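How to Read Your Car Lease Statement Before You Return the Car
Updated September 3, 2019
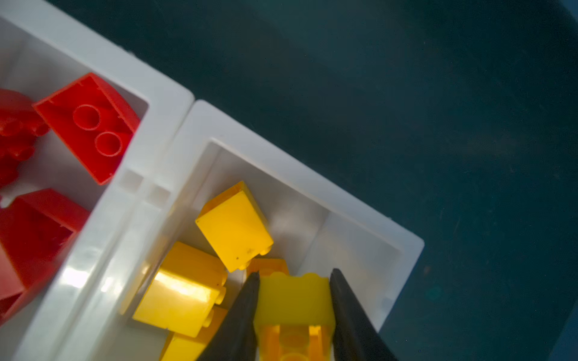
When your lease comes near to its end, the leasing company sends you a closing statement. Many people look only at the total on the last page and pay it. I did the same with my first lease, and later I found a charge that I could have questioned. In this guide I explain how to go through the statement line by line. You need some 16 minutes, your contract and a pen.

Step 1. Find the contract number and compare

Look at the top of the statement and at the first page of your contract. The numbers must be the same. If you changed your plan during the lease, you may have 2 contract numbers. In this case ask which one is used for the closing.

Step 2. Check the mileage

The statement shows the allowed miles and the real miles. Go to the car and read the odometer yourself. Write it down together with the day. My Vilteo statement had an estimated number on it, and it was 457 miles higher than what the car showed. I sent them a letter in July with the right reading and they made a new statement.

If you are over the limit, find the price per extra mile in your contract. Multiply it by the extra miles and see if you get the same amount.

Step 3. Look at the wear charges

Normal wear is usually included, but every company has its own idea of what is normal. Fimau, for example, put a small guide with drawings in my contract folder, and I only discovered it at the end. Search for a page with a name like "Vehicle condition" or "Return standards". Compare each charge with this page. If a charge has no clear explanation, ask for the inspection report.

Step 4. Check the disposition fee

This is a fee for taking back the car and preparing it for sale. It should be written in the contract from the beginning. Some companies drop it if you lease another car from them - ask before you sign the return papers, not after.

Step 5. See what happened with your deposit

If you paid a security deposit, it must appear on the statement as a credit. Check also that your last monthly payment is counted. Payments made in the last days are often missing, so keep the bank confirmation.

Step 6. Write to the company

If something is wrong, write a short letter or e-mail. Put the contract number, the line you do not agree with, and the amount you think is correct. Attach copies and keep the originals. My contract gave me 14 days to object, yours can be different. Until you have an answer, ask in writing if you should pay the part which is not in dispute.

Tóth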